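Chapter 8
Closing the Loop: From Camera View to Grasp

By now you've got a planner that can carry an arm from one side of a bench to the other without knocking anything over, and I hope you're a little proud of it. So far, though, we've been generous and handed it the position of every object. In this chapter we take that favour away — gently, I promise — and ask your software to work out for itself where its fingers ought to go.

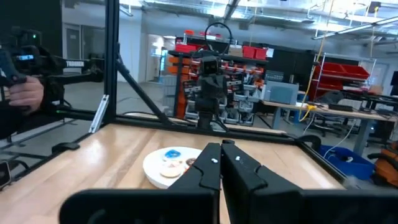
Figure 8.1 The view from the wrist: two fingertips and a plate of four small donut-like items.

Think for a moment about how much a grasp planner has to settle before it closes on something small and round, with a neighbour close by. We'll start with segmentation in Zora, move on to scoring 25 candidate grasps per object, and then hand the winner to the Lillska controller you tuned in Chapter 7. Keep your calibration file handy, as you'll want it by the second exercise.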